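4. Recording demonstrations by remote control

This section covers driving both arms in a Clellau simulated room and saving the result as demonstration episodes. Installation and licensing are covered in section 2, pairing of the hand controllers in section 3. Training from saved episodes is covered in section 7.

Applies to the seated and standing operator stations. Revised Saturday, November 1, 2025, by Isabelle Vachon.

4.1 Before you start

Check the following each time the station is started, including after a screen lock.

1. Turn on the hand controllers and set them on the cradle. Wait for both lamps to turn green.
2. Start the Clellau server on the rendering machine.
3. Start the operator client. The client lists the servers it can reach. Select yours and enter your operator code.
4. Open the Storage tab and read the free space. A full session in the Felcombe room set takes 1,672 MB with all camera streams turned on.
5. Open the Link tab. The round trip bar must stay green for one full sweep. If it turns yellow, close other programs on the rendering machine and run the sweep again.

Caution: Do not lift a controller from the cradle while the lamp is flashing. The zero position is being stored, and an interrupted zero shifts the whole arm. To repair a bad zero, return both controllers to the cradle and select Controllers > Zero again.

4.2 Loading a room and a task

A room holds the walls, furniture and loose objects. A task holds the start poses, the instruction text and the reset rules. They are separate files, and one room can serve many tasks.

1. Select File > Open Room and choose a room from the Felcombe set.
2. Select File > Open Task. Tasks that were written for a different room are grayed out.
3. Press Place. Loose objects drop to their start poses and settle.
4. Wait until the word Settled appears in the status line. Do not engage the arms before then.
5. Read the instruction text at the top of the window. This text is saved with every episode, so correct spelling mistakes now.

Note: Settling can move a small object away from its start pose. If an object ends up on the floor, press Place again. If it falls a second time, open the task in the editor and raise its start height slightly.

4.3 Engaging the arms

The arms follow the controllers only while the clutch is held. The clutch is the lower button on each grip, and each arm has its own.

1. Hold both controllers in front of you with your elbows bent.
2. Press and hold the left clutch. Move the controller a short distance and confirm that the left arm follows in the same direction.
3. Release the left clutch. Repeat with the right.
4. Squeeze each trigger fully and let go, checking that the fingers close and open.

If an arm moves the wrong way, the headset view and the robot base have lost their shared heading. Select View > Match Heading and start again from step 1.

Caution: Reach is limited to 80 percent of full extension in the default profile. The arm stops at this limit without a warning tone. Do not raise the limit in the profile to get to an object. Move the base or choose a closer start pose in the task file.
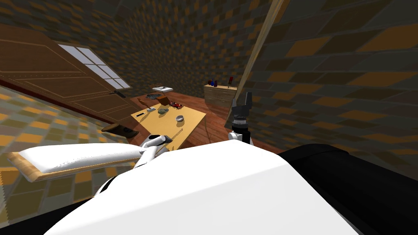
One-handed tasks are recorded with both arms live, and the arm you are not using still writes joint values to the episode. Park it clear of the work before the first take and leave it in the same place for all takes of that task. A suitable parking pose has the arm upright and outside the table edge, as with the right arm in this room: it stands just beyond the right side of the table with its fingers pointing up, while the left gripper holds the tool with the dark handle over the near edge. To store the pose, hold the arm there and select Arms > Save Park Pose. The pose is recalled automatically at each reset. A parking pose belongs to the task file and is not shared between operators unless the file is shared.

4.4 Recording an episode

1. Press Ready. The frame counter shows zero and the arms move to their start poses.
2. Hold still until the tone.
3. Perform the task at an even pace. Pausing to look is acceptable. Backing out of a grasp and trying again is also acceptable, provided the task file has Allow Retries set.
4. When the task is complete, release both clutches and hold the controllers still.
5. Press Stop on the left grip.
6. Mark the episode Keep, Discard or Review.

The recorder holds 3,030 frames in memory before it begins to write to disk. An episode that runs past this point is split into parts on disk and joined when it is marked Keep. Discarded episodes are deleted at once and cannot be restored.

Use Review when you are not sure whether the goal was met. Review episodes are excluded from export until someone with the Sutherland role opens them and changes the mark. The role is assigned under Admin > Roles and was called Reviewer in earlier versions of the client.

Grasping thin objects

Pens, sticks and the handles of small tools are the objects most often dropped. Set the trigger curve to Fine before recording them (Controllers > Trigger Curve). Bring the fingers down on both sides of the object with the wrist square to it, close until the contact mark lights, then lift straight up a little before turning the wrist. Contact stiffness for each object is listed in the room file. Do not change it partway through a task, as episodes recorded before and after the change cannot be combined in one export.

Handing over between operators

Finish the current episode and mark it. The second operator then enters a code under Session > Change Operator and zeroes the controllers on the cradle. Arm length scaling is stored by operator and loads with the code.

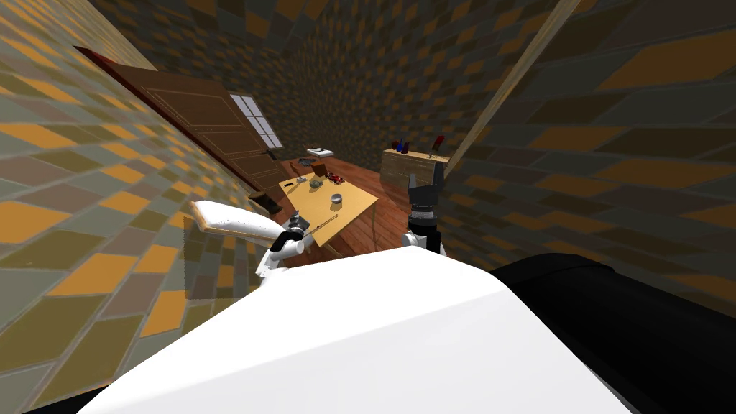

Can I record with the view tilted to one side?

The recording is unaffected by tilt, as joint values and object poses are stored relative to the robot base and the room. The camera streams are saved as rendered, so keep the same head angle for all episodes of a task. If the tilt makes you misjudge distance, select View > Level for Operator. This levels the headset image only and leaves the saved streams alone.

4.5 Checking what you recorded

Open the Episodes tab. Each row shows the operator code, the length, the mark and a small graph of the trigger positions. Double-click a row to play it back.

1. Play the episode at normal speed from the head view.
2. Switch to the room view and play it again. Look for fingers passing into the tabletop or into an object.
3. Drag the slider to the last frame and compare it with the goal in the instruction text.
4. Change the mark if necessary. The old mark and the time of the change are kept in the log.

A flat line in the trigger graph for the whole length of an episode means the gripper was never operated. This is normal for a parked arm. For the working arm it usually points to a controller that dropped its connection; see 3.6.

Playback uses saved poses and does not run the physics again. To run the physics again from the saved commands, choose Replay instead of Play. Small differences between the two are expected where objects slide or roll.

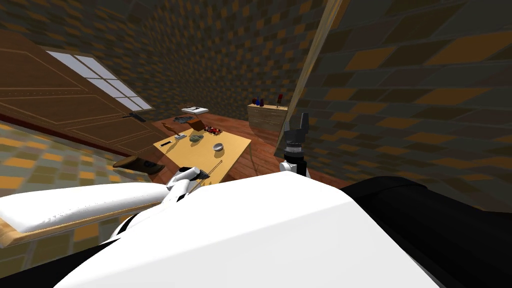 Reading time: 2 minutes

4.6 Resetting the table

Between episodes the loose objects go back to their start poses by one of three rules, chosen in the task file.

Fixed. All objects return to the same pose every time. Use this for operator practice and for checking a new task.

Scatter. Objects named in the scatter list are moved to a random free spot on the tabletop. Objects not on the list stay fixed. With a crowded table, such as one that has a toy car, a small box and a bowl in addition to the object being handled, keep the list short or the client may report No Free Spot.

Carry over. Nothing is moved. The next episode starts from wherever the last one ended. Use this only for tasks made of several linked steps.

To change the rule:

1. Close the current session. The rule is locked while a session is open.
2. Select Task > Reset Rule and choose from the list.
3. For Scatter, set the margin from the table edge.
4. Save the task under a new name.
5. Reopen the session and press Place several times without recording. Confirm that the objects land within reach of the working arm.

Note: Furniture and objects standing on furniture away from the work table are treated as fixed under all three rules. An arm can still collide with them.

4.7 Exporting

Select Session > Export and choose a folder. Episodes marked Keep are written in the Buvthorpe layout, one folder per episode, with the camera streams, the joint log and the instruction text side by side. The older single-file layout can still be read but is no longer written.

Do not rename the episode folders. The index file refers to them by name, and a renamed folder is skipped on import with the message Entry Missing. If folders have to be moved to another drive, move the parent folder with the index file in it.

If the export stops early, check free space on the target drive first, then select Export again with Resume turned on. Episodes already written are verified and left in place.

4.8 Messages in this section

Not Settled: an object is still moving. Wait, or press Place.

Clutch Held: Ready was pressed with a clutch down. Release both and press Ready.

Heading Lost: select View > Match Heading.

No Free Spot: shorten the scatter list or reduce the edge margin.

Entry Missing: an episode folder was renamed or moved. Restore the original name.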